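Evening clinic for nerve pain to open at Imencombe health centre

People living with long-term nerve pain in Imencombe will be able to see a specialist closer to home from September, when a new evening clinic opens at the town's health centre.

The clinic will run between 5pm and 8pm and will be staffed by 2 nurses and a physiotherapist, with a pain consultant joining for part of each session. Patients will need a referral from their GP. It is not a walk-in service, and anyone with sudden numbness, weakness in the legs or loss of bladder control is told to go to A&E as before.

Until now, most patients from the town have been sent to the hospital at Orero, a journey that takes well over an hour by bus. The last bus back leaves before the afternoon appointments have finished.

Eun-ji Yeon, the physiotherapist who will lead the sessions, said many of those on the list had pain in the feet or hands linked to diabetes, shingles or earlier surgery.

"A lot of them have been on the same tablets for years and have not had them looked at," she said. "The first appointment is mostly talking. We want to know what the pain stops you doing, what time of day it comes on, and what you have already tried."

Nerve pain, also called neuropathic pain, is caused by damage to the nerves or by a change in the way they work. People often describe it as burning, stabbing or like an electric shock. Ordinary painkillers such as paracetamol tend to have little effect, and doctors may instead prescribe medicines first used for epilepsy or depression. These do not suit everyone and can cause drowsiness.

The clinic will review medicines and offer exercise programmes, advice on sleep, and help with everyday tasks such as dressing and cooking. People who have lost feeling in their hands can find it hard to judge how tightly they are holding something, or how hot it is.

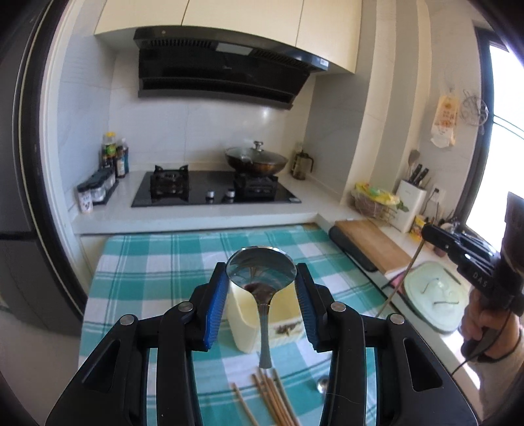
A ladle, chopsticks and a small spoon on a checked tablecloth.

Some patients will be offered a course of group sessions, held in the Kozma room on the ground floor. The groups will cover pacing, which means spreading activity through the day and stopping before the pain builds up. Partners and carers may attend.

The health centre has 3,788 registered patients, and staff expect to see 300 people at the clinic in its first year. Referrals will also be taken from the surgery at Flillska, which does not have a physiotherapist of its own.

Deok-su Won, a retired bus mechanic who has had pain in both feet since a back operation, said he had given up two hospital appointments because of the travel.

"By the time I got there I was in no state to explain anything," he said. "I can walk to the health centre on a good day, and if it's a bad day my daughter can drop me off after work."

He said he would like to come off one of his tablets, which leaves him groggy until late morning, but did not want to do it without advice. Patients are warned not to stop nerve pain medicines suddenly, as this can bring on withdrawal symptoms.

The clinic will not carry out injections or nerve blocks. Anyone who needs these will still have to go to Orero, although their follow-up appointments can be held in Imencombe if the consultant agrees.

People already waiting for a hospital appointment will be sent a letter asking whether they would like to move to the evening clinic. They will keep their place on the hospital list until they have replied. Those who prefer the daytime service do not have to change.

The car park behind the health centre will stay open until 8.30pm on clinic evenings, and the side entrance, which has a ramp, will be used after the main doors are locked at 6pm. Patients should bring a list of all the medicines they take, including anything bought without a prescription.

GPs at both surgeries can make referrals now. First appointments will last 45 minutes.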